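Foire aux questions – Épaississant instantané Willora

Dernière mise à jour : 30 juillet 2023

Les réponses ci-dessous concernent l'épaississant Willora en poudre, formats sachet et boîte. Pour le gélifiant à froid Hekholm, consulter la notice séparée : les dosages ne sont pas interchangeables.

COMPOSITION

De quoi se compose la poudre ?
Amidon de maïs modifié, maltodextrine, gomme xanthane. La formule ne contient ni sucre ajouté, ni arôme, ni colorant. La version commercialisée avant le mois de mai contenait également de la gomme de guar ; les deux versions ne doivent pas être mélangées dans une même préparation.

Comment reconnaître l'ancienne formule ?
Le numéro de lot de l'ancienne formule commence par la lettre G. Celui de la formule actuelle commence par la lettre X. Le numéro est imprimé sous le fond de la boîte ou sur la soudure du sachet.

Le produit contient-il des allergènes ?
Aucun allergène à déclaration obligatoire n'entre dans la recette. Le conditionnement est effectué sur une ligne qui traite aussi du lait en poudre. La mention « traces éventuelles de lait » figure donc sur l'étiquette.

DOSAGE

Quelle quantité utiliser ?
Le dosage est donné pour 200 ml de liquide, avec la cuillère-mesure fournie, arasée et non tassée :
1 mesure : consistance sirop
2 mesures : consistance crème
3 mesures : consistance flan souple
Au-delà de 3 mesures, la texture devient irrégulière et la poudre ne s'hydrate plus entièrement.

Peut-on remplacer la mesure par une cuillère à café ?
Non. Le volume d'une cuillère à café varie trop d'un modèle à l'autre. En cas de perte de la mesure, peser la poudre sur une balance précise au dixième de gramme, en se reportant au tableau imprimé à l'intérieur du couvercle.

Le dosage change-t-il selon la boisson ?
Oui. Les jus acides (orange, ananas, pamplemousse) épaississent plus lentement que l'eau. Le lait et les boissons végétales demandent un temps de repos plus long à dosage égal. Pour les bouillons salés, commencer par la dose inférieure et ajuster sur la préparation suivante.

PRÉPARATION

Faut-il verser la poudre dans le liquide ou le liquide sur la poudre ?
Verser la poudre en pluie dans le liquide, en remuant. L'ordre inverse favorise les grumeaux. Seule exception : le shaker Omitz, dans lequel la poudre se place au fond avant remplissage.

À quelle température ?
La poudre s'hydrate à froid comme à chaud. Dans un liquide très chaud, elle épaissit en surface avant d'être dispersée. Laisser d'abord tiédir, ou utiliser un fouet à main.

Combien de temps remuer ?
Trente secondes, puis laisser reposer 3 minutes sans toucher au verre. La consistance finale est atteinte à la fin du repos. Elle ne se juge pas pendant le mélange.

Peut-on utiliser un mixeur plongeant ?
C'est déconseillé. Le mixeur incorpore de l'air et la préparation devient mousseuse. Si un mixeur a été utilisé, attendre que les bulles remontent avant de servir.

La préparation est trop liquide. Peut-on rajouter de la poudre ?
Non, pas directement. La poudre ajoutée dans un liquide déjà épaissi forme des grumeaux. Préparer à part une petite quantité plus dense, puis l'incorporer à la première en remuant lentement.

La préparation est trop épaisse. Que faire ?
Ajouter le même liquide non épaissi, par petites quantités, et laisser reposer de nouveau entre deux ajouts.

Peut-on épaissir une boisson gazeuse ?
Oui, avec une perte partielle du gaz. Utiliser un récipient rempli à moitié, car la mousse monte rapidement au contact de la poudre.

Peut-on congeler une préparation épaissie ?
La congélation est possible pour les purées et les coulis. Les boissons rendent de l'eau à la décongélation et ne retrouvent pas leur texture.

CONSERVATION

Combien de temps se conserve la poudre après ouverture ?
Deux mois pour la boîte, à température ambiante, couvercle fermé. Les sachets individuels sont à usage immédiat. Ne pas conserver la poudre au réfrigérateur : la condensation provoque une prise en masse.

La poudre a formé des blocs. Est-elle utilisable ?
Si les blocs s'écrasent sous le doigt en redonnant une poudre fine, oui. S'ils restent durs, la poudre a pris l'humidité et le dosage n'est plus fiable. Jeter le produit.

Combien de temps se conserve une boisson épaissie ?
Au réfrigérateur, couverte, jusqu'à la fin de la journée de préparation. Remuer avant de servir.

COMMANDES ET LIVRAISON

Quels sont les formats disponibles ?
Boîte de 200 g avec mesure, et carton de 51 sachets individuels. Le format seau, réservé aux collectivités, est distribué uniquement par Mazandarani.

Quels sont les délais ?
Les commandes sont préparées sous 3 jours ouvrés. Les formats sachet et boîte peuvent être regroupés dans un même envoi. Le format seau part séparément.

Peut-on retourner un produit ?
Oui, dans un délai de 14 jours à compter de la réception, pour tout article non ouvert. Les sachets vendus en carton ne sont pas repris à l'unité. Les frais de retour sont à la charge du client, sauf erreur de préparation.

Que faire si un article manque ou est endommagé ?
Conserver l'emballage et le bon de livraison, puis écrire au service clients en indiquant le numéro de commande et le numéro de lot. Un produit dont l'opercule est percé ne doit pas être consommé, même si la poudre paraît intacte.

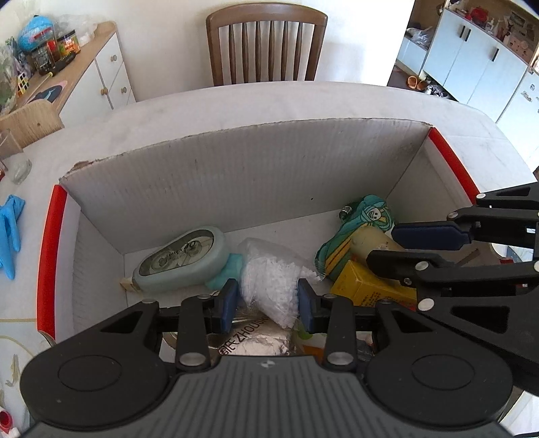
Yasaman Sadeghi nous a écrit que le repos de 3 minutes ne lui suffisait pas avec une boisson à l'avoine : la texture continuait d'évoluer après ce délai, et le verre servi en consistance sirop se retrouvait proche de la crème en fin de repas. L'observation est exacte. Les boissons à l'avoine contiennent déjà de l'amidon et des fibres solubles, et leur viscosité de départ diffère selon les marques. Pour ces boissons, prolonger le repos à 14 minutes, contrôler la consistance, puis réduire la dose à la préparation suivante si nécessaire.

QUESTIONS DIVERSES

Le goût de la boisson est-il modifié ?
La poudre est neutre au dosage d'une mesure. À 3 mesures, une légère note d'amidon peut être perçue dans l'eau plate. Elle disparaît dans les jus et les boissons aromatisées.

Pourquoi l'eau devient-elle trouble ?
L'amidon modifié diffuse la lumière. Ce trouble est normal et n'indique pas un défaut de dissolution. Pour un aspect transparent, choisir une référence à base de gomme xanthane seule, absente de la gamme Willora à ce jour.

Le produit convient-il aux enfants ?
L'usage chez l'enfant de moins de 3 ans relève d'un avis médical. L'étiquette ne comporte aucun dosage pour cette tranche d'âge.

Le produit peut-il être utilisé en cas de trouble de la déglutition ?
La consistance doit dans ce cas être fixée par un professionnel de santé. Les termes « sirop », « crème » et « flan souple » employés sur cette page sont des repères de cuisine et ne correspondent pas à une classification clinique.

Comment nettoyer le shaker Omitz ?
Rincer à l'eau froide aussitôt après usage, puis laver à l'eau chaude avec du liquide vaisselle. Démonter la grille et le joint. Le joint ne passe pas au lave-vaisselle. Il est vendu séparément, à la rubrique Accessoires.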